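Workroom walk-through, under the mezzanine — checklist with my comments

Filled in by Imani Begay, copy to Rocío Taipe. Thursday, late afternoon, people working.

Okay, same form as last time, and as usual I've written way more in the comment lines than the form has room for. If you only want the results, read the word after each item and skip the rest. Anything marked FIX has a name next to it.

OVERHEAD

1. Lights working — OK
The tube lights are on and so is the little round one below the mezzanine edge. I stood under each of them for a bit listening for that buzz Rocío reported and didn't hear it. Leaving the ticket open one more month anyway.

2. Underside of mezzanine, panels and beams — OK
No stains, no sagging that I could spot from the floor. I don't do ladders on this round, so that's a floor-level opinion. The full check is on the Distudura contract and they bring their own ladder, thank goodness.

3. Headroom — OK, with a grumble
I'm short and fine. Taller folks, please remember the ceiling is lower at this end! I'd like a strip of yellow tape on the edge of the beam where you come in. Asked for it in the spring, asking again.

SHELVING AND FURNITURE

4. White metal shelving, bracing in place — OK
Diagonal braces are there. I gave the uprights a good shake and nothing walked. The equipment on the shelves is on the middle and lower levels, and that's where I want it to stay, please don't start parking boxes up top.

5. Load label on shelving — FIX (Imani)
Label's missing. The Priltico sheet in the binder is for the old unit, so don't go by that one. I'll get the right sheet and tape it on myself.
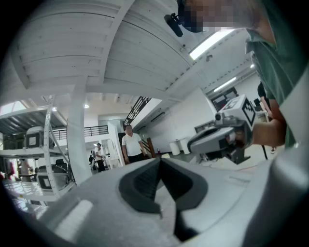
6. Chairs — OK
Sat in the black one and rolled it back and forth. Casters turn, back holds, no wobble. My one request is that chairs get pushed in against something at the end of the day, as the way past the pillar gets narrow fast when one is left out.

7. Pillar — OK
Nothing leaning on it, nothing taped to it. I know it's tempting. It's white and flat and looks like a bulletin board, but it isn't one.

FLOOR

8. Walkways clear of cords — FIX (everybody)
So, cords. We've got tangled black ones on the floor on one side, another black one snaking along by the low white shelf, and a thin white one running diagonally toward the crate. That white one bothers me the most, because it's on a light gray floor and you just don't see it. I ordered cord covers from Jusamier, item 1572 in their catalog, and until those come please run things along the wall or tape them flat.

9. Power strips — FIX (Rocío)
There's a white strip sitting right out on the floor. It should be mounted or at least tucked against furniture where nobody steps on it. While you're down there, Rocío, check that it's not plugged into another strip (I'd have looked, but people were in the middle of things and I didn't want to crawl around their feet).

10. Floor mat — OK
The dark teal one. Corners are down, no curling. I scuffed at it with my shoe on purpose and it stayed put.

11. Crates and boxes on the floor — OK for now
A black crate in the work area is fine while somebody's working over it. What I don't want is crates still there at closing. Same goes for cardboard boxes — fold them or shelve them.

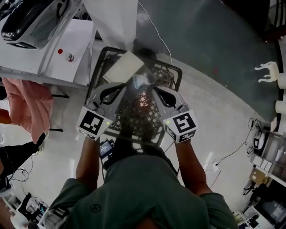

12. Bags and clothing off the floor and furniture — FIX (whoever owns it)
There's something pink draped at the side of the white table. Pretty color, wrong place! Hooks are by the door. Anything with straps goes up on a hook too, a loop on the floor catches a foot just as well as a cord does.

13. Small bottles — FIX (Rocío)
One with a red cap, near the front edge of the table. I didn't open it and I couldn't tell you what's in it. Please check it's labeled and move it back from the edge, or better yet into the cabinet.

14. Low shelf, right side — OK
Small white boxes in a row, very tidy, I approve. The little white figurine on the shelf unit can stay as far as I'm concerned, just scoot it in from the edge.

EXITS AND PAPERWORK

15. Door opens fully — OK
Opened it, closed it, opened it again.

16. Extinguisher tag — OK
Sheikh came through in September and the tag is signed. Unit 98 on their list, if anyone asks.

Next round is in 14 days. I'll do the FIX items first and then start over from the top.

I.B.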